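# The Slow Bus to Veres

I have a confession about vacations: I like the getting-there part best. Give me a window seat, a bag of salty things and a route with too many stops, and I'm happier than I'll be at any beach. So when I heard that the number 56 bus still runs the old valley road from Plonditz to Veres, 12 stops and a little over 4 hours if the weather behaves, I bought a ticket before I'd even figured out where I was going to sleep.

You can do the same trip by train in under an hour. People in Plonditz mentioned this to me several times, kindly, the way you'd tell someone their shoelace was undone. The woman at the ticket window even slid the train timetable across the counter. I slid it back.

We left on a Saturday in April, with the hills still brown on top and bright green at the bottom. The bus was half full. There was a man with a tray of tomato seedlings on his knees, a pair of teenagers sharing one set of headphones, and a grandmother type who took off her shoes before we'd cleared the bus station and put on slippers. Slippers! I have been riding buses my whole life and it had never once occurred to me.

The first hour is suburbs and garden centers, and I won't pretend it's pretty. Then the road drops to the river, the driver turns the radio down, and you get the good stuff -- mill houses, orchards, a church with a tin roof, dogs who clearly know the schedule. At Cilloseck we stopped for twenty minutes so everyone could buy a cheese pastry from the kiosk. I bought two. I should've bought four, and I've thought about it a good deal since then.
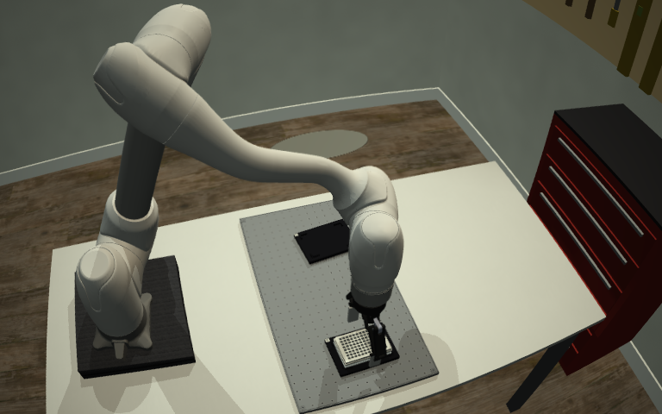

After Cilloseck the road starts to climb, and it doesn't climb politely. It's all hairpins up to the pass at Bresska, 600 meters above the river, and the old bus took each one in first gear with a groan I could feel in my teeth. Near the top there's a stretch where the road gives up on sharp corners and goes into one long lazy S, the same sort of curve as the forearm on that white robot arm, sweeping off to the right and sinking a little as it goes. I had my forehead against the glass for all of it. The seedlings man had his eyes shut, and I don't think he was sleeping.

The Bresska stop is a bench, a water tap and a café that sells soup. One kind of soup. It was bean, it came with a heel of dark bread, and I'd put it up against anything I ate in the city that week. The slipper lady sat down across from me and wanted to know why I wasn't on the train. I told her I liked to look out the window. She nodded like this was a perfectly good answer and gave me half her pickle.

Coming down the far side is quicker, and my ears popped twice. You see Veres a long time before you reach it, a spill of red roofs with the lake behind, and it keeps sliding from the left windows to the right ones and back again. We pulled in forty minutes late. The teenagers were asleep on each other, and the tomato plants had made it without losing a leaf, as far as I could tell.

I had two nights in Veres, and it's lovely, and you should swim off the old pier if you can stand the cold. But if you're going, take the bus. Sit on the right-hand side as far as Bresska, then switch. Bring small change for the kiosk, and pack your slippers.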